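## 7. Stall and grip loss during bed-surface routines

Applies to the Hiltton controller with the Mekonnen hand kit, Lendbridge test room and the Bercombe site. Rewritten Sun 9 February after the left wrist stall. Old section 7 is wrong, bin it.

**What happened.** Left wrist stalled mid-sweep, fault 348. Controller didn't drop torque like it should, kept pushing into the matress for 40 seconds until somebody hit the stop. Log shows 1,852 retries. No one hurt. Retry limit had been left at factory, which is unlimited.

> **CAUTION** – After fault 348 the arms may still be live even if the pendant says IDLE. Stay out of arm's reach until step 3 is done.

### 7.1 Clearing the fault

1. Hit the stop. Don't wait for the retry to time out, it won't.
2. Leave the tool in the hand. Do NOT pull on it. A closed hand can re-grip when power comes back.
3. Isolate at the wall, then wait for the wrist brakes to click. Both sides.
4. Support the forearm from underneath before releasing a brake. Heavier than it looks.
5. Back the arm off by hand, straight up. Never drag it sideways across quilting, that loads the fingers.
6. Open the hand from the maintenance menu. Tool out. Look for cracked handles, bent finger pads.
7. Check the cables head to foot. Anything trailing on the floor gets walked end to end before power on.

Note: if the brakes don't click, stop there and tag the unit out.

### 7.2 Before running again

1. Retry limit to 40. Save, reboot, **check it stuck**. First time we did this it hadn't saved.
2. Torque ceiling to LOW for any routine touching a soft surface.
3. Re-zero both wrists, arms clear of the bed.
4. Run the routine once with no tools. Then cloth. Then brush and dustpan last, it's the only one where the two hands work toward each other, so worst for a collision.
5. One person on the stop the whole time. Not also on the laptop.
6. Feet back from the bed edge while the arms are moving.

Keep hold of the log either way. Last November's got overwritten and we had nothing to compare too.

### 7.3 Working positions, bare mattress
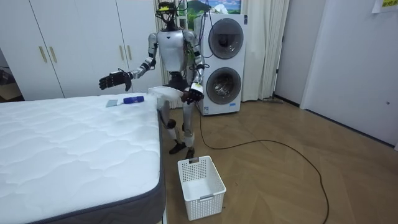
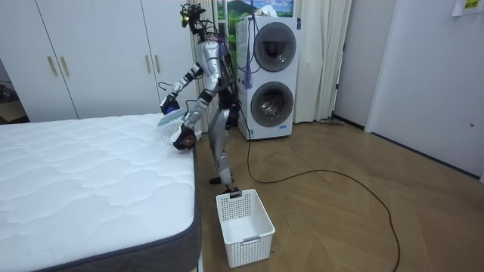
Last one is the brush and dustpan hold, arms facing in:

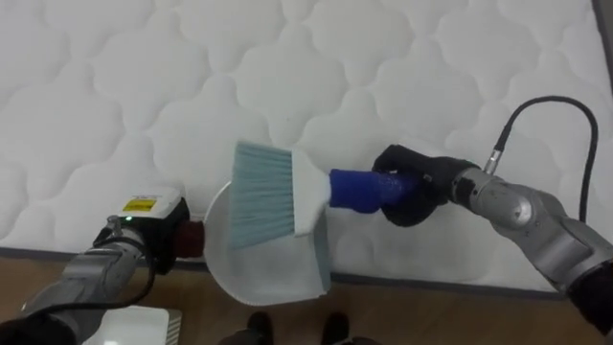 Comment from Bercombe on the draft: we'd move the wall isolation up to step 1, ahead of the stop. On our unit the stop only cuts the arms and the hands stay powered, so a hand can still close on you in between. Also please say which wrist to back off first if both have stalled. We've been doing the left, no particular reason, and would like it written down before the next run.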